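Trekach Opens Its Doors in June With a Community Kitchen, a Tool Library and 107 Ways to Learn Something New

Print this page | E-mail this release

TRIRNCOMBE – After two years of planning and one very long winter of renovation, the old Smits dairy on Mill Lane will open in June as Trekach, a shared workshop and learning center for the whole town.

The building has 64 seats in its main hall, a teaching kitchen, a quiet room for sewing and bookbinding, and a tool library that any resident can join. Doors open at 9 a.m. on opening day, and there will be soup!

"I grew up three streets from the dairy and never once got to go inside," said Chenxi Xiong, director of Trekach. "Now my kids can walk in after school and learn how to fix a bike or bake a loaf of bread. I still get a little giddy when I unlock the door." 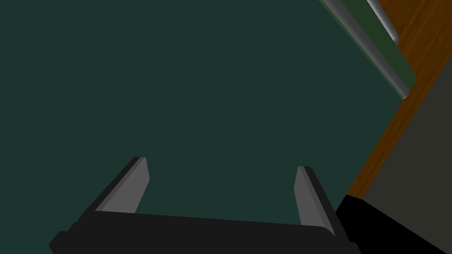
The first season's catalog lists 107 classes, from one-evening sessions on patching jeans to a ten-week course in furniture repair. Most are taught by people who live in Trirncombe. Blandine Aubert will lead the bread classes, including a sourdough weekend that filled up before the catalog was even printed (a second one has been added for the fall). Traian Toma is teaching clock repair, and he asks students to bring the clock that has been sitting in the closet.

Funding came from the town, from the building firm Brakora, and from 1,678 residents who bought a brick, gave at the spring supper or dropped something in the jar at the hardware store. Their names will be painted along the stairwell, and painting is already under way – the list has reached the letter M.

The tool library starts with over 70 items, among them a tile cutter, two sewing machines, a cider press and a good set of extension ladders. Members can borrow up to three at a time for a week.

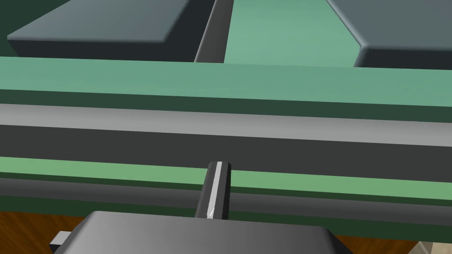

Evening classes run until 9 p.m., and the kitchen can be booked by local groups on weekend mornings. Xiuying Yin, who is putting together the children's program, is still looking for people who can teach knitting, whittling or basic radio. No teaching background is needed, and helpers get free classes in return.

Class sign-up is at the front desk or by phone. Memberships are priced by household, with a reduced rate for students and retirees.

Press contact: Emmanuel Tanui, Trekach, Mill Lane, Trirncombe

Shares: 64 | Comments: 3

dairygirl_ruth
My mother worked the bottling line for Smits. She would have loved this. Are you keeping the old clock over the loading door?

Paul H.
Is there parking behind the building or just on the street?

knitwit
I can teach knitting! Left a message for Xiuying this morning.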